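Kestodholm Open Day: Demonstration Area Safety Checklist with Comments

Area: Manipulation table, ground floor
Checked by: Nerys Eynon
Walked through with: Lawal Edet (demonstrator), Els Vermeulen (front of house)
Time of first check: 8:15 a.m.
Time of second check: 12:40 p.m.
Applies to: the July open day, both sessions

Marking: OK = no action. FIX = put right before doors open. WATCH = may run, keep an eye on it. N/A = not applicable.

Section A. Access and floor

A1. Main entry clear, doors swing fully open. OK
A2. Second exit unlocked and sign lit. OK
A3. Aisle wide enough for a wheelchair and a person walking beside it. FIX
Comment: The Feltel banner stand had been set up with its feet in the aisle. Els moved it against the wall. Checked again at 12:40 and it was still there.
A4. Cables taped or under a ramp. OK
Comment: One length of tape was lifting at the corner by the power board. Replaced.
A5. Non-slip mat under the operator's standing position. OK
A6. Visitor line marked on the floor. WATCH
Comment: Line is yellow tape, well stuck down. Small children will not read it as a line. Els to stand at that end while school groups are in.

Section B. Robot hand and controls

B1. Emergency stop within reach of the demonstrator. OK
B2. Emergency stop tested, power to the hand cut. OK
Comment: Tested three times, twice with the hand open and once gripping an empty bottle. It keeps hold of the bottle when stopped. Lawal knows to support the bottle before releasing.
B3. Second stop button at the visitor end. FIX
Comment: Button was in its carton at 8:15. Fitted and tested before doors. Same result as B2.
B4. Speed limit set to demonstration mode. OK
B5. Covers fitted, no pinch point open to a visitor's side. OK
B6. Fingers checked for splits or lifting. OK
B7. Fault log read for the previous week. OK
Comment: One entry, code 551, grip timeout. Lawal says it comes up when the bottle is too light for the setting. Cleared and did not come back during the morning.
B8. Hand parked and powered down between sessions. OK

Section C. Pouring demonstration

C1. Water only. No juice, cordial or hot drinks. OK
Comment: A visitor asked at the last open day whether it could pour tea. The answer to give is no, not in this building.
C2. Bottle cap removed by a person before the bottle is handed over. OK
C3. Bottle filled to no more than the agreed level. WATCH
Comment: A full bottle goes too fast in the first second. Lawal wants them topped up from the jug between runs, and I have no objection if he does it with the hand parked.
C4. Cup stands on the table by itself. Nobody holds it. OK
Comment: This one is firm. Aled Cadwaladr asked if visitors could hold the cup for a photo. They can't. They can have a photo from behind the line.
C5. Sponge on the table and in reach. OK

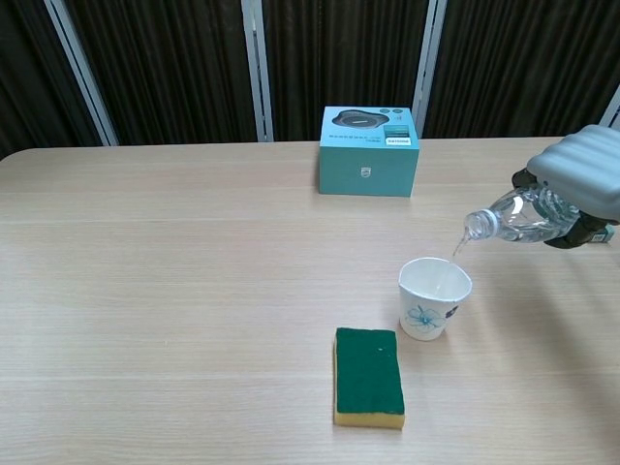 C6. Dry towels and a bucket under the table. FIX
Comment: Bucket was there, towels were not. Two packs brought over from the kitchen.
C7. No power boards or plugs below table height within splashing distance. OK
Comment: The board was moved to the back wall after the rehearsal. Please leave it there, even if someone wants to charge a laptop.
C8. Poured water is tipped out, not offered to visitors. OK
Comment: Cups are only for the demonstration. There is a drinking fountain beside the washrooms and Els will point people to it.
C9. Demonstrator says "pouring" out loud before each pour. WATCH
Comment: Done every time in the first session, less often once the room got busy. Reminded at 12:40.

Section D. People

D1. Demonstrator briefed and signed off. OK
D2. Relief demonstrator named. OK
Comment: Lowri Humphreys takes over for lunch and for the last half-hour. She has done the stop test herself.
D3. One staff member at the line for each group. OK
D4. Group size limit posted at the entry. FIX
Comment: The sign gave no number. The limit for this table is 9 visitors at a time. New sign printed.
D5. First aid kit stocked, first aider named on the lid. OK
Comment: Aled is the first aider for both sessions. Burn gel is close to its expiry and should be reordered.
D6. Hair tied back, lanyards off, sleeves secured for anyone working at the table. WATCH
Comment: Lanyards crept back on after morning tea. The Villanueva staff were given clip badges as well, so there is no need for the cord.

Section E. Noise, light and emergency arrangements

E1. Announcements can be heard at the table. OK
E2. Lights do not glare into the demonstrator's eyes. OK
E3. Extinguisher in date, suitable for electrical fire. OK
E4. Assembly point known to all staff. FIX
Comment: Two people named the old one by the loading dock. The assembly point is the grass beside the Zinham car park. Everyone was walked out to it before doors opened.
E5. Visitor count kept at the front desk. OK

Items carried over to the next open day

1. Order a second set of floor mats. (Nerys)
2. Fix a permanent mount for the visitor-end stop button so it isn't left in the carton. (Lawal)
3. Replace burn gel. (Aled)
4. Put the group limit on the booking page as well as the door. (Els)
5. Add the fault log check to the relief demonstrator's sheet. (Lowri)

Result of first check: may open once all items marked FIX are closed.
Result of second check: all FIX items closed. WATCH items remain in force until pack-up.

Signed: N. Eynon
Copy to: front desk folder, demonstration area folder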